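Household > Kitchen and Workshop Tips > Assisted Handling

Dropped and Crushed Items: Advice for Homes with Bench-Mounted Arms

Kestham issued the following advice in June after a fault at its Clunell workroom, in which an arm went on closing after its grip limit had been reached. A medicine container was split and tablets were lost under the rail. No injury was recorded.

Keep medicines off the work surface while the arms are powered. Where a container must be handled, close every lid beforehand and set it well apart from taller bottles. Smooth out any cloth or sheet; a crease can tip a narrow base.

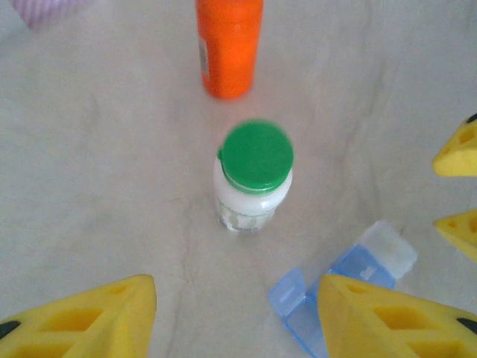

Pill organizer with one lid open, beside a green-capped bottle.

Cans call for separate care. A can on its side may roll when a finger touches the rim, and the arm may then follow it past the edge of the bench. Stand cans upright before starting and move tea towels out of reach. If a can is dented along the seam, discard it.
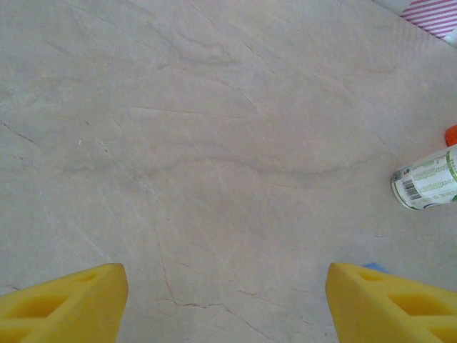 Noelia Miranda writes that her own unit at Curnham failed in the same manner, and that the stop button was of little use to her because it had been fitted behind the bench. She asks that it be placed within reach of the operator's free hand.

Kestham supports that request. After any stop, switch off at the wall, wait 3 minutes and check each cable for pinching at the joints before restoring power. Hands must stay outside the enclosure while any status light is lit.

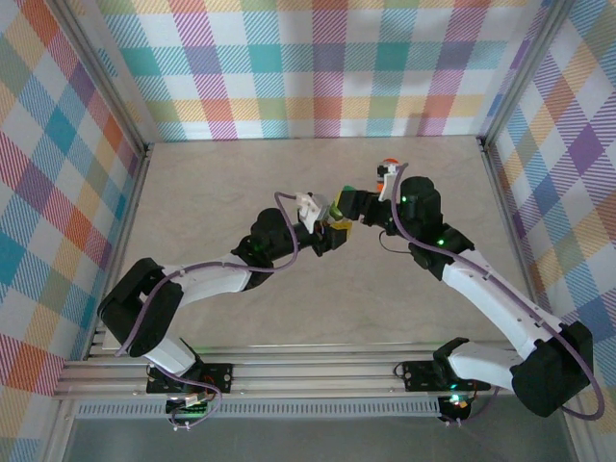
Both arms at close quarters, status lights on. Keep hands clear.

Faults should be reported to Severino Cabello at the Clunell workroom, quoting form 71.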